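Stoveo puts its parcel bin to the test and keeps the claims small

10 June 2019

Storage firms like to promise a tidy home by teatime. Stoveo would be wary of anyone who says so. The Sukitz parcel bin, on sale this June, is a plastic bin for boxes that would otherwise sit on the floor. It will not sort your post, and it will not make you throw anything out.

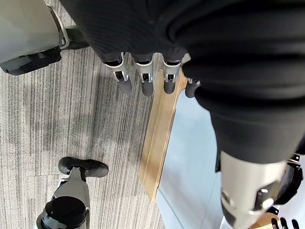 Down at carpet level.

Stoveo lent the bin to 40 households in Berrada and asked them to grumble freely. They did. Several said a bin only moves the mess from one place to another. Others left boxes in it for the whole trial and never opened them. Up to 2 in every 100 parcels were too long to lie flat, and Stoveo has not found a way round that. 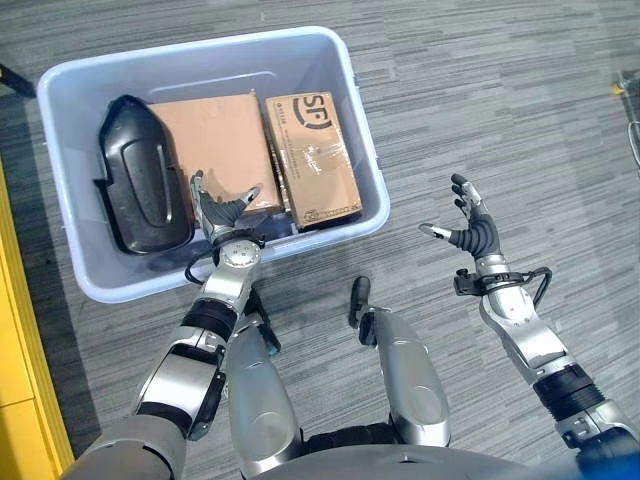

Stusik
Press office, Stoveo

Two cardboard boxes fit side by side in the blue-grey bin, with a glossy black moulded piece along one wall. One box still has its shipping label and packing tape on. Stoveo suggests taking old labels off before boxes are used again, though few households in the trial bothered.

The first run is 4000 bins. Whether more will follow depends on how many come back.

Shops wanting a bin to look over can ask the Stoveo press office in Berrada.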